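Plununel camera set for two-arm builds
Fladent / Parts for home robots / Cameras and mounts

356 dollars, one head camera and two wrist cameras, cables and mounts included
In stock, ships from our Kilport shop

The Plununel set started on our own bench, and we still use it every day on the two-armed build in the shared workshop in Kilport. If you've been fighting with webcams and zip ties, you know how it goes: the view shifts a little each time an arm bumps something and you have to set everything up again. We got so tired of that! So this set has one camera up high for the whole work area and a small one for each wrist, and all of them bolt down and stay put.

The wrist cameras are the part we love most. They go down where the arm goes, so low spots like the underside of an office chair are suddenly easy to look at. You get the seat shell, the support arm, the collar and the carpet behind, with a bit of your own gripper in the corner to tell you where you are.
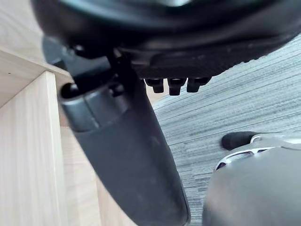 What's in the box

Head camera with tilt mount
Two wrist cameras, left and right (the brackets are mirrored, so check the letter stamped on the back)
Powered hub, 5 volt
Cable set with right-angle plugs
Bag of M3 screws, a few more than you need
Printed setup sheet

Fitting the head camera

Start with this one. The tilt mount clamps to any flat plate up to 7 mm thick, and you want it angled down far enough that both hands show at the bottom of the picture when the arms are at rest. It feels too low at first. Leave it there anyway and try a few reaches before you change it - most people who tilt it up end up tilting it back.

For a first test we like plain office furniture. A cabinet under a counter is great, with both doors open and something simple on the shelf, say a ring binder. You get a shelf edge, hinges, door corners and a countertop at different depths, which is plenty to line your cameras up against.

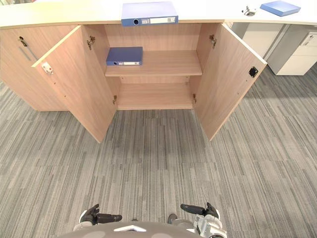
Once the angle is good, tighten the side screw first and the clamp second. Then run the cable down the back of the neck and leave a loose loop at the shoulder. Ours was too short on the first build and pulled out of the hub whenever the right arm reached across. The cables in the box are longer now.

All three cameras run at 30 frames a second through the hub. Plug the hub into its own supply, please. Sharing power with the arm motors gave us dropped frames every time both arms moved together. 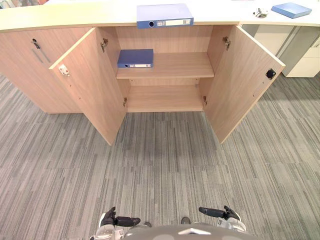
Head view with the cabinet doors open: one blue binder on the shelf, another on the counter.

Fitting the wrist cameras

Take the gripper off if you can, it's so much easier. The bracket sits under the wrist collar and holds with two screws. Turn the wrist all the way both ways by hand before you power up, and watch the cable while you do it. Part of the gripper should stay in view. Dark plastic close up can fool the auto exposure, so lock the exposure by hand if you plan to work under chairs or inside cabinets.

The Michiels wrist adapter (sold separately) fits the same holes and adds a little more reach.
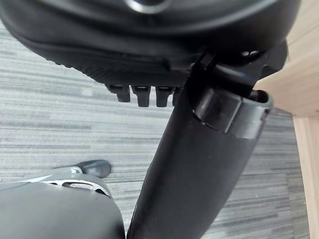 One customer wrote in June to ask if the left bracket could go on the right wrist, having ordered a spare of the wrong one, and added that locking the exposure had fixed a flickering view under a workbench.

The left bracket will screw on to the right wrist, but the cable comes out on the gripper side and gets pinched. Send the spare back unused and we'll swap it.

Spare brackets, cables and the hub are all sold singly on the parts page.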